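Section 3: Registering a Constituent Comment on Pending Legislation

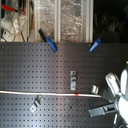
Metal pegboard with glass-fronted panel behind.

The Famdale Legislative Comment Terminal accepts written comments on any bill that has been assigned to a committee. Comments on bills still in draft cannot be stored.

1. At the start screen, select Pending Bills. Enter the bill number (for example, 1692) and press Find.
2. Confirm that the title shown matches the bill you intend to address. Companion bills in the other chamber carry separate numbers.
3. Select a position: Support, Oppose or No Position.
4. Type the comment. Text may run to two screens — anything beyond that is discarded when the record is saved.
5. Enter the commenter's name and district, then press Submit. Record the receipt code.

Note: Comments received after 5 p.m. are entered in the next business day's log.

Note: When a bill is amended, earlier comments remain attached to the version on which they were filed. To comment on the amended text, repeat steps 1 through 5.

Caution: Do not submit a comment on behalf of another person without signed consent. Records filed without consent are removed by the Mimlow office.

Requests to correct a filed record should be addressed to Hamish Partington, Records Desk, and must include the receipt code.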